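La caja de las tijeras

Llevaba desde mayo diciendo que iba a ordenar la caja de las tijeras y por fin lo he hecho, en una tarde de lluvia, con la radio puesta y media tableta de chocolate al lado (la otra media había caído ya antes de empezar). La llamamos así, la caja de las tijeras, pero dentro hay de todo: alicates, pinzas, un punzón con el mango partido, dos cortaúñas que no cortan nada y un abrelatas de los de mariposa que nadie ha reclamado desde que nos mudamos.

La caja viene de mi suegra, Yolanda Alcantara, que cosió en su casa durante media vida y que guardaba las cosas con un sistema que solo entendía ella. Cuando nos la dio venía con instrucciones, claro. Las tijeras de tela no se usan para papel. Las de papel no se usan para pelar cables. Y las grandes, las de mango negro, no se usan para nada sin pedir permiso. Yo asentí muy seria y esa misma semana corté con ellas un trozo de lija. Todavía no se lo he contado, Yolanda, si lees esto te llamo luego.

Total, que vacié la caja entera encima de un periódico y empecé a hacer montones. Primero lo que tenía óxido, luego lo que no, y luego un tercer montón que se fue haciendo enorme y que era el de "no sé qué es esto". Salieron siete tijeras. ¡Siete! Y yo comprando unas nuevas cada vez que había que envolver un regalo porque no encontraba ninguna.

Lo del óxido tiene más arreglo del que yo creía. Escribí a mi amiga Mei Brannigan, que restaura máquinas de coser y tiene una paciencia que a mí no me tocó en el reparto, y me mandó un audio larguísimo del que saqué lo siguiente: vinagre blanco, un rato, sin irse a ver una serie y olvidarse; lana de acero de la fina; aclarar, secar muy bien y una gota de aceite en el tornillo. Una gota. Lo repitió tres veces porque me conoce. Yo eché algo más de una gota y ahora hay una mancha en el mantel con forma de península.

El rato de vinagre fue una hora en las que estaban regular y toda la noche en las peores. Con unas de bordar que tienen forma de cigüeña no me atreví y las froté solo con un paño y aceite. Tienen un baño dorado muy gastado y me daba miedo dejarlas peladas del todo. Quedaron parecidas a como estaban, pero abren y cierran sin ese crujido que daba dentera.

Lo que más me ha gustado aprender es lo del tornillo. Yo pensaba que unas tijeras que no cortan son unas tijeras desafiladas y ya está, a la basura o al afilador. Pues muchas veces están flojas. Las hojas se separan un poquito, la tela se mete en medio y se dobla. Aprietas el tornillo un cuarto de vuelta, pruebas, otro poquito, pruebas otra vez, y de repente hacen ese ruido limpio que hacen las tijeras buenas. Mei dice que si las abres en horizontal y sueltas una de las hojas, tiene que bajar despacio y pararse a medio camino. Si cae a plomo, flojas. Si no se mueve, te has pasado de fuerza. Me he tirado media tarde soltando hojas de tijera como una niña pequeña.

Con las pinzas y los alicates me puse al día siguiente, por la mañana temprano, antes de que se levantara la gente. Ahí el problema es otro, las puntas. Unas pinzas de bisutería con las puntas torcidas no agarran la anilla, la empujan, y la anilla se va volando debajo del sofá, donde vive ya una colonia entera. Tengo unas de punta plana que compré en la ferretería Stumuston cuando me dio por hacer pendientes (duré un verano, hice cinco pares, regalé todos y no he vuelto a ver a nadie con ellos puestos). Esas siguen perfectas. Las limpié con un cepillo de dientes viejo y agua con jabón, y a secar boca abajo encima de un trapo.

Y ya que estaba con el tema me quedé enganchada mirando cosas de metal en general. Bisagras, broches, cierres de bolso, la pieza esa que sujeta la aguja en la máquina. Es increíble la cantidad de objetos que se resuelven con dos trozos de acero y un eje en medio. 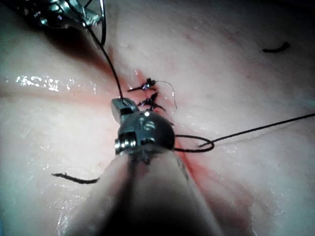
Instrumento quirúrgico: punta metálica, acero pulido y mucho brillo.

Volviendo a la caja, que me pierdo. He puesto separadores de cartón forrados con un retal de fieltro verde, y he hecho unas fundas para las puntas con corcho de botella. Se corta el corcho en rodajas gordas, se hace una ranura con el cúter y se encaja. Feas son un rato, pero desde entonces no me he pinchado al meter la mano. En la tapa he pegado una lista con lo que hay dentro, con letra de persona adulta, y ya he tenido que tachar una cosa.

Las del montón "no sé qué es esto" se las enseñé por foto a Citlali Cárdenas, la vecina de mi hermana, que trabajó en una mercería. Identificó casi todo en un minuto: un abreojales, una ruleta de marcar patrones y unas tenacillas para poner corchetes. Queda una pieza con muelle y dos dientes que no reconoce ni ella. Si alguien tuvo en casa un costurero antiguo y le suena algo así, que me deje un comentario, por favor, que me tiene intrigadísima.

El abrelatas lo he vuelto a guardar en la cocina. Me falta llevar a afilar las grandes, las del mango negro, y confesar lo de la lija.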